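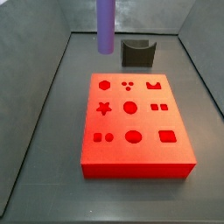
Holger Moen wants it written down that he would have checked the rod clamp first and left the bin for last. Fair enough, Holger! I did it the other way around and lost the morning, but I got a clean bin out of it and I'm not sorry.

November, Flustness cell, started 7:40

Ebbe's note from last night said the tool was landing off center on the shape block, always to the same side, and getting worse. Log shows 167 corrections since the last service. The shift before that one had hardly any, so something moved. I love a fault that's this consistent, you can really chase it.

Went through the bin first. Wiped the walls with the mild cleaner (they smudge again the minute you look away), ran a thin card along the floor seams, got out a fair bit of grit. Did not polish the floor. Folke tried that in the Hovland cell and the glare fooled the vision all week.

Then the rod. Power off, locked out, hand on the purple rod, gentle push sideways. It moved! Not much, but you could feel a tiny click at the top of the stroke. The clamp collar had backed off by a quarter turn. Cleaned both faces, new screw, torqued it, paint mark across the joint so the next person can see at a glance if it has slipped. Pushed again, solid as a rock. Very happy at this point, went and told Arvid, who was on the phone and gave me a thumbs up.

Re-zero over the block

Home the arm, load the Goltach offsets, bring the rod down over the middle cutout in slow mode. Stop above the surface and nudge X, then Y. Save. Lift, come down again, compare. I did this with the block both ways around (star on the left, then turned so the star is on the right), and the saved center held for both. That's a much better test than doing it one way and I think we should make it standard. If the center had been off in the block and fine in the arm, turning it would have shown it right away.

One thing to watch: from the camera, the rod hides most of the cutout behind the center one when it's down. Lift it all the way before you grab a reference picture.

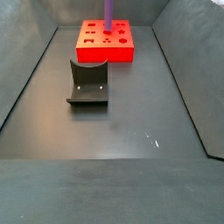 Curved holder

Both silver screws at the foot of the upright got a check with the short driver. Left one took a little, right one was fine. No threadlocker yet, I'd like to see if it stays put by itself first.

Test run

Set it going at 1:15 for 1,000 cycles at half speed. Zero corrections by the time I'd had lunch! Bumped it to full speed and asked for 2,000 more overnight. Ebbe, please look at the paint mark before you clear the log.

To do
Order spare clamp screws, Clasville had them last time
Copy the new offsets to the backup drive
Ask Folke which cleaner he ended up with
Scuffs on the bin floor, right side: leave alone for now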